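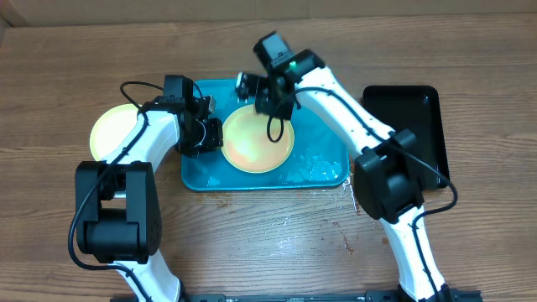 Re: Jalidura half-zip, sleeve length after washing

Filed under: Running Apparel > Layers & Base > Sizing

harasym_l
Bought the Jalidura half-zip in medium for fall training. Sleeve from shoulder seam to cuff was 70 cm new. After 14 washes at 30 it's 3 cm shorter on both sides. Body length hasn't changed. Label says 88% polyester, 12% elastane. Has anyone else measured theirs?

Polmont_road
Are you drying it on heat? Elastane starts to lose recovery well before the polyester does anything visible.

harasym_l
Line dried, indoors. No softener.

brekport44
Then it isn't shrinkage in the usual sense. The sleeve panels on that top are cut across the stretch and the body is cut with it. Knit relaxes toward its resting length once the finishing tension washes out. Mine did the same and stopped after the first few washes. I'd size up. 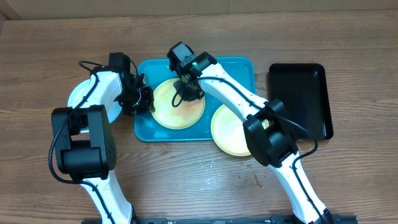 harasym_l
Sizing up gives me a chest that flaps. I'm a 44 jacket with long arms, so the medium was already a compromise.

zakhar_n
I don't agree with the panel explanation. I took mine apart at the cuff to replace the thumb loop and the wales run lengthwise in the sleeve, same as the body. What pulls it up is the seam thread. It's a flatlock with very little give, and the fabric gathers along it. Lay the sleeve flat and check for ripples next to the seam.

brekport44
Which version? The one with the chest pocket was changed.

zakhar_n
No pocket. Bought in November.

brekport44
Mine has the pocket. Could be two different patterns then, but I'd still want to see a seam photo before blaming the thread.

harasym_l
Checked. Ripples on the left sleeve, almost none on the right. Both are short by the same amount, so the seam doesn't account for all of it.

Polmont_road
Try wetting the sleeves and drying flat with light tension. If the length comes back it's relaxation. If it doesn't, return it. The Levchenko long sleeve is cut longer in the arm for the same chest, but the collar is lower and the zip has no garage.

harasym_l
Will try that first. The low collar rules out the Levchenko for me in winter.

- Lev Harasym

Print this thread | E-mail this thread
Last updated: 9:40 pm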